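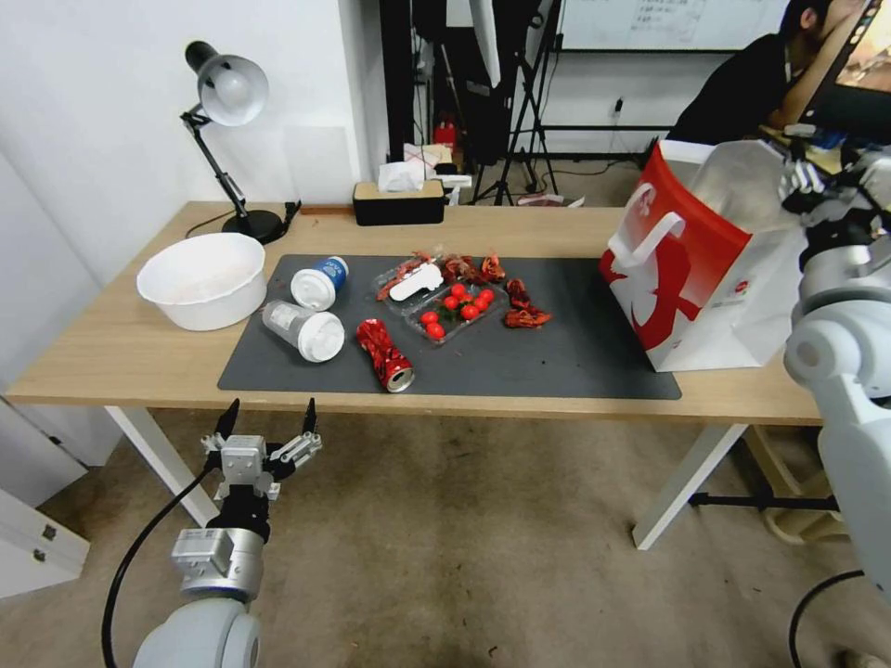 Page 3 of 9

Ticket: stains and smell on desk mat after meals
Product: Grimar desk mat, dark gray
Status: open, waiting on customer
Category: care and cleaning

Customer report

We use the desk as a lunch table when people stay late. Last night it was crayfish and cherry tomatoes, with drinks. The mat now has a greasy patch in the middle and a smell that is still there this morning. I wiped it with a damp paper towel twice. The patch got wider and the smell did not change. The desk itself is light wood and I would like to keep the juice off it. Can the mat go in a washing machine? Also the bowl we used for shells has gone a little pink inside.

Eduardo Padilla

Support, first reply

Hello Eduardo,

Please don't machine wash the mat. It has a bonded backing and the edges will lift. Before we get to cleaning, please tell us:

Was anything other than water used on the patch?
Is the smell on the top, the underside, or both?
Did any drink get under the mat?

Customer reply

Only water so far. Smell is on top, and a bit underneath near the back edge. I don't think drink got under it but I haven't lifted the whole thing. The lamp stands on the wood behind it and I didn't want to drag the cord around.

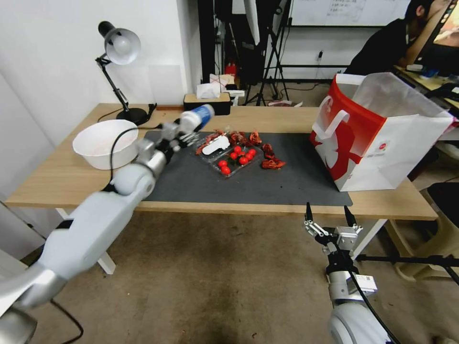
Support, second reply

Thank you. Crayfish boil has oil in it, and water alone moves the oil outward. Please try this in order.

1. Clear everything off the mat first. Shells go straight into a bag and get tied shut. Tomatoes go back in the kitchen with the lid closed.
2. Bottles and cans: empty them in the sink before they go in the recycling. A can lying on its side will drip for a long time.
3. Unplug the lamp and set it on the floor.
4. Scrape up small bits of shell with a plastic card. No knives.
5. Put two drops of dish soap in 200 ml of warm water. Dab the patch with a cloth. Do not rub.
6. Go over it again with plain water and press dry with a towel.
7. Lift the mat and check the wood underneath. Wipe the wood with a barely damp cloth and dry it right away.
8. Hang the mat over a chair back until the morning.

Customer reply

Done through step 7. The greasy patch is mostly gone. There was a thin sticky line on the wood where the back edge of the mat sits, so something did run under. It came off. Smell is less but I can still find it if I put my nose to the mat.

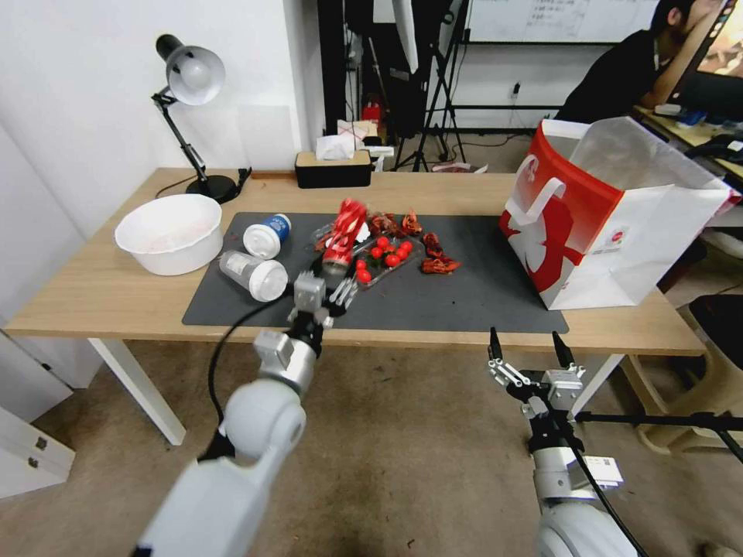
Support, third reply

Good. For the smell, sprinkle baking soda on the dry mat, leave it for 9 hours, then vacuum with the brush head. Repeat once if needed. Don't use bleach or a citrus degreaser, both will fade the gray.

The bowl is not ours, but for white plastic in general the pink comes from the spice oil. Fill it with hot water, dish soap and a spoon of baking soda and leave it overnight. A faint tint may stay. Sunlight on a windowsill takes out some of the rest.

Customer reply

Baking soda worked on the second try. Bowl is better, not perfect. Last question, is there a cover or a tray that fits the mat for meals? We'll be eating at this desk again in January.
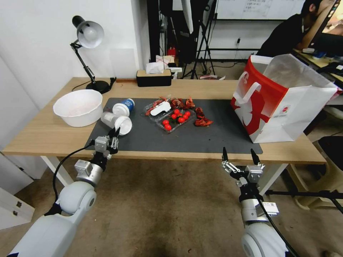

Desk with mat, tray and basin.

Support, fourth reply

There is no fitted cover for the Grimar mat. Zastora sells a wipeable sheet on a roll, 300 cm long, that can be cut to size with scissors. Newspaper under the food also works if you change it when it soaks through. Keep the shell bowl on the mat side of the sheet and away from the tissue box.

Please confirm the width of your mat and we will tell you whether the roll covers it in one piece.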